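Folding a puffer coat

The puffer coat is a padded winter coat, and folding one is mostly a matter of coaxing the air out. 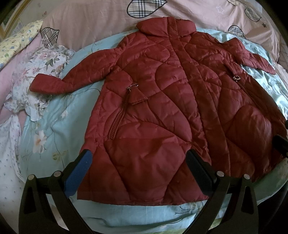
Quilting keeps the filling in place, and it need not run in straight rows. On a long maroon coat the stitching may wander in wavy lines, with the front laid flat and the collar towards the head of the bed.

Sleeves come in first - slowly, for they do spring back. 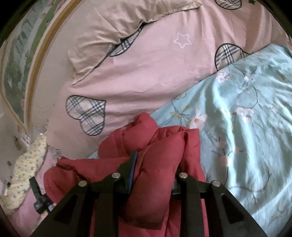 The hem is then brought up to the collar.

Related articles
Quilting
Bed linen
Winter storage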